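Dokar Lawn Sign Kit for Local Campaigns

Sold in packs of 12

The Dokar kit is a corrugated plastic lawn sign with a steel step stake, made for council, school trustee and provincial races. Signs are printed both sides in up to two colours. The authorization line required in most jurisdictions is included in the print price, but you must supply the wording. We don't check it against your local election rules -- ask your returning officer before you approve the proof.

What's in the pack
12 signs, printed both sides
12 galvanized step stakes
1 sheet of address labels for your sign crew

Turnaround is 11 working days from proof approval. Rush orders are 14 dollars extra per pack and close in February for spring races. Orders of 60 packs or more ship on a pallet and need a street address with someone there to sign.

Colours
Grirlow blue, Munura red, dark green, black. Orange and purple are custom inks and add to the turnaround.

Reuse
Signs can be stored flat and used again if the candidate's name and office haven't changed. Stickers over an old ward number will hold for one campaign. Take stakes out before stacking or they mark the print.

Returns
Unprinted stakes can be returned in full bundles. Printed signs can't be returned, including when a candidate withdraws.

Customer comments
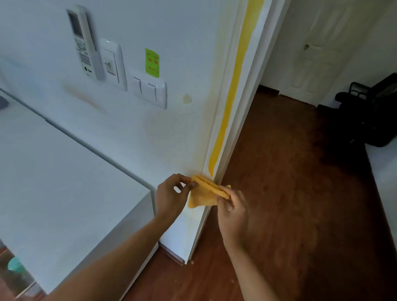

Yutong Xia: We ordered five packs for a ward race and the stakes went into hard clay without bending. The red came out darker than on the proof. Would order again, but I'd ask for a printed sample first.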